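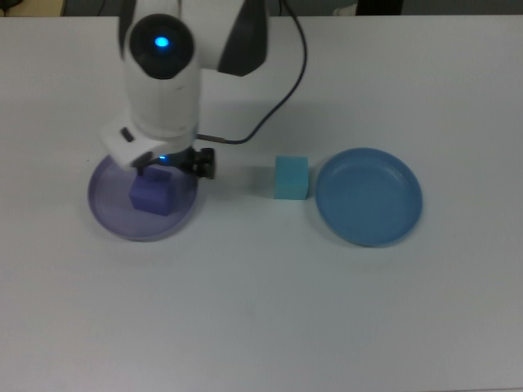
Notes on Keeping a Household Recipe Record
Posted Sep 11, 2024 by Vibeke Hviid

Readers of this site have asked how the family recipes from Vallevitz came to be put in order. The work began in May, when my cousin Pascual Herrera delivered two boxes of cards, envelopes and loose notebook pages that had been stored at the house in Tuhiwai.

Most of the cards carry no author. Handwriting was the first guide, and Ngozi Wike kindly compared the baking cards with letters already held by the family. Nine cards remain unassigned. They have been filed under the dish, with the writer's name left blank.

Measures presented a greater difficulty. My grandmother wrote "one cup" and meant a particular cup, long since broken. The plum dumplings were therefore made four times before the dough agreed with what my aunt remembered. The quantity now recorded is hers, and the original wording has been kept beside it. 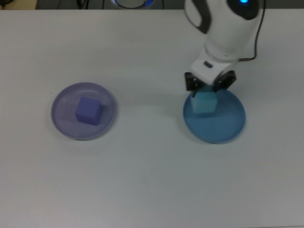

Should the original cards be kept once they have been copied?

They should be kept, in paper sleeves and away from the kitchen. A copy preserves the words, but corrections in the margin are easily missed, and on several of our cards the correction is the part the family cooks from.

Spelling has been left as found. Where a word could not be read, a blank space was left in the copy and the card was set aside for a second reader. Flynn Brunton read the soup cards and resolved all but two of the doubtful words. One of these may be "caraway" or may be "carefully," and the soup is acceptable under either reading.
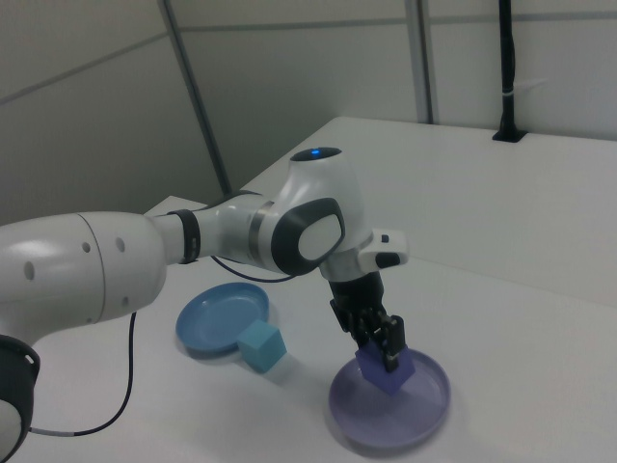 Arrangement of the Binder

The binder follows the order of a meal, with preserves at the back. Each page gives the name of the dish, the writer where known, the original text and any later changes. Changes are signed and dated by the person who makes them.

Fifty recipes have been entered to date. The Christmas breads are still with Ashton Brunton, who has asked to try the oven times again before they are copied. Relatives holding further cards are invited to write to me at the usual address.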